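Eighty milliseconds, and other things I did this winter

31 July 2019

I promised in my last post that I'd write up the timing business properly, and then I got distracted by the garden fence, and then by my sister's visit (lovely, thank you to everyone who asked), and so it has sat in the drafts folder for ages. Kettle's on, rain's coming down sideways in Kellon, so let's have a go at it.

For anyone who has wandered in from the bread recipes, my day job is writing the software that sits between a camera and a robot arm. The arm has seven joints, the camera rides along near the gripper, and my bit in the middle is called Zernach, for reasons lost to a long lunch that Ladi Ajayi and I had when we started it. Zernach takes in pictures and joint angles and tries to work out where things are, then it hands that over to the planner, which was mostly written by Hazel Park and is much tidier than anything of mine. The job we've been using to test it all is breakfast. Get a slice of toast from the toaster to the plate. You would think we'd have picked something harder, and I did think so, for about a day.

The trouble we had was that the arm was very good at slow reaches and got steadily worse the faster we let it go. It would come across the table towards the plate and settle a bit short, or a bit long, and always along the direction it had been travelling. Coming from the left it missed one way, and coming from the right it missed the other. Looking back that's as good as a signed confession, but I spent two weeks being quite sure it was the hand-eye calibration. I must have redone that calibration more often than I've changed the sheets. Every time it came out beautifully, with tiny residuals, and every time the arm went off and missed the plate in exactly the same fashion. Of course it did! You calibrate with the arm standing still, and standing still was the one thing it had never had a problem with.

Ladi was the one who asked what time it was. I said nearly four and he said no, what time does the camera think it is. So we had a look, and I went a bit red. The camera driver was stamping each picture when it finished arriving on our computer, and the joint angles were being stamped down in the arm's controller when they were measured. Two perfectly good clocks, both in agreement with each other, recording two different kinds of moment. By the time a picture had been exposed, read out, squeezed down the cable and unpacked, the arm had moved on, and Zernach was cheerfully pairing an old view with a new pose. The gap came to 80 milliseconds. At the camera's 30 frames a second that's a bit over two whole frames, and if the wrist is moving along at any sort of pace it's plenty to put a plate in the wrong place.

I'd love to say we measured it cleverly. We waggled the last joint back and forth with the camera looking at a printed pattern, worked out the wrist rotation from the pictures alone, worked it out again from the joint encoders, and slid one curve along the other until they sat on top of each other. It took an afternoon, most of which went on me getting the sign wrong. If you try this at home, do draw yourself a little diagram with an arrow on it before you start typing. I subtracted the offset from the wrong side and made everything twice as bad, and for one dark half hour I believed I had disproved the whole theory.

The fix itself is small. Zernach now keeps a short history of joint angles in a buffer, and when a picture turns up it takes off the offset, looks up where the arm was at that moment, and interpolates between the two nearest readings. There's a check as well, so that if the history doesn't stretch back far enough the picture gets thrown out and a warning goes in the log. Before, it quietly used the newest pose it had. I've become quite firm about that sort of thing. I would far sooner have a loud program that stops than a polite one that guesses, and I've been going through the rest of the code looking for other spots where I was being polite.

After that we replayed the old logs, which is the part of the job I enjoy most, and I know how that sounds. We'd kept 154 runs from before the fix, with all the raw pictures and joint readings, so we could feed them through the new version without moving the arm at all. The plate estimates used to smear along the direction of travel, and now they bunch up in a neat little blob. I printed the before and after plots and stuck them up over my desk, where Celeste Alarcón took one look and asked if they were galaxies.

She also asked the better question, about what happens if the delay changes, and the answer is that we don't yet handle it well. The offset is a fixed number in a settings file. If someone swaps the cable, or turns the resolution up, or lets the computer get busy with something else, the number drifts and the smearing comes back. Thaddäus Gasser wants to estimate it while the arm is running, by treating it as one more unknown alongside the poses. Thaddäus Koller (yes, two of them, yes, it makes the emails a treat) would like a camera with a hardware trigger and an end to the whole conversation. I'm somewhere in between, and a bit inclined towards whichever of them has spoken to me last. The new camera would be money we don't have until December at the earliest, so for the moment Gasser's idea is winning by default and there's a branch called eder where he's trying it out.

Now, crumbs. I did mention crumbs on the old blog, back when it was still called Grastilness, and a few of you wrote in with very sensible suggestions involving a cloth. The thing is that a kitchen has crumbs in it, and I don't want software that only works on a clean table. The part of Zernach that finds objects begins by fitting a plane to the tabletop, and then it treats whatever sticks up out of that plane as a candidate for being a thing. A crumb sticks up hardly at all, but a scattering of them close together, seen from a low angle with a noisy sensor, could join up into one long flat lump. The planner would see this lump lying between the toaster and the plate and very sweetly route the arm up and over it, as though somebody had left a baguette there.

Hazel's first idea was a minimum height, and that works until you want to pick up a slice of toast lying flat, or notice a butter knife. What we have at present is softer. Each candidate carries a score that goes up when it turns up again in the same place from a different viewpoint, and the flimsy ones fade away as the wrist moves over and gets a better look. It leans heavily on the poses being right, naturally, so it was hopeless before the timing fix and it's been quite decent since. I had tuned that wretched filter for a month to cope with something that was never its fault. I took all of my special cases out again last week and the file is now a third of the length, and I can't tell you how pleasant it was to press delete.

Still on my list are the shiny parts. Glossy white plastic gives us holes in the depth where the light bounces off it, and the curved corners come out ragged, so the model of the toaster that the planner gets is padded out with a margin I chose by eye. Hazel puts up with this. I'd like to fit a proper rounded box to it, and I have half of that written, and the half that's written is the easy half.
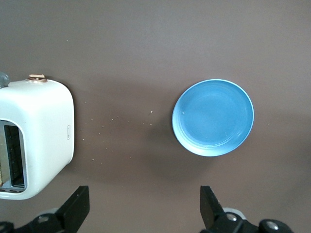 I'll put the waggling script up once I've cleaned out the rude comments. It wants a pattern printed on something stiff, and do please tape it down at all four corners.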